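Home | Kitchen | Laundry | Workshop | Robots | Ask a Question

September
By Abrehet Ejigu

Filed under: Workshop tips, robot arms and grippers

House rules for a robot arm at home

I get more letters about robot arms now than I do about limescale, and I couldn't be happier! They've come down in size, they'll sit in a spare room or a garage, and once you've got one picking up socks you start seeing jobs for it everywhere. What most of us haven't got is a set of habits to go with it. We have them for the bread knife and the steam iron, so why not for this?

The rules below started life on the back of a door at the Hodolley tool library, where Fasil Birhane and I run the Thursday evening bench. We've changed them plenty of times and I expect we'll change them again.

Before you switch on

Find the stop button and put your hand on it. Do this every single time, even if you used the arm an hour ago. If you have to stretch over the arm to reach the button, move the button.

Work out how far the arm can reach with the gripper fully out, then mark that circle on the floor. Masking tape is fine on boards. On carpet I use a loop of string with a few flat weights, and it rolls up into a drawer afterwards. Children, pets and mugs of tea stay outside the line.

Tie back long hair, take off lanyards and scarves, and push your sleeves up. Drawstrings on hoodies are the ones people forget (me included, more than once).

Run any new movement slowly first. Slow means slow enough that you get bored watching it! Then do it again with the thing you want it to pick up.

Looking after the joints

Power off at the wall before your fingers go anywhere near a joint. The switch on the box is handy but I don't count it. Some arms sag when the power goes, so support the heavy end with one hand or a folded cushion first.

Check the bolts you can see with the proper hex key, and stop when they're snug. Mitiku Gebru puts a tiny line of paint across each bolt head and onto the metal beside it, so one glance tells him if anything has crept round. I've copied this on everything I own, including the garden bench.

Pay attention to fluff. An arm that works low down over carpet is going to meet fibres, hair and crumbs, and they love to gather where one part turns against another. Tweezers are best for long strands. Pull along the strand gently and don't saw at it with a craft knife, because there may be a cable underneath. A soft, dry paintbrush does the rest.

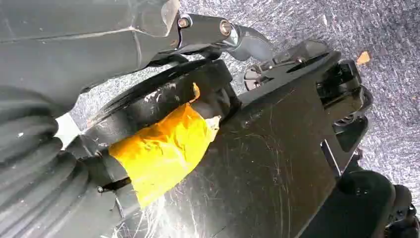
Go easy on tape as well. I adore bright tape for marking things, and it's very good for showing which part of an arm to keep clear of, but it needs checking like anything else. Once it wrinkles, the edges lift and every bit of lint in the room finds the glue. Peel it off, wipe the old glue away with a barely damp cloth, let the part dry properly and put on a fresh piece. Never wrap it over a moving seam or an air vent.

Scratches on covers don't worry me. A crack does, and so does a split in a rubbery sleeve, so look at those in good light and leave the arm off until you've got the replacement.

Sweep or hoover the patch of floor it works over. Pick up the odd hard bits by hand so they don't get dragged about under the gripper.

Keep a notebook

A cheap one, on a string, next to the plug. Write down what you cleaned, what you tightened and anything that sounded odd. Ours at Hodolley has two columns, one for what was done and one for who did it, and it has settled more arguments than I can say!

If you share your arm with neighbours, whoever opens the notebook last is in charge of the stop button until the next person signs. Fasil wants that one in capital letters, so: WHOEVER SIGNED LAST HOLDS THE BUTTON.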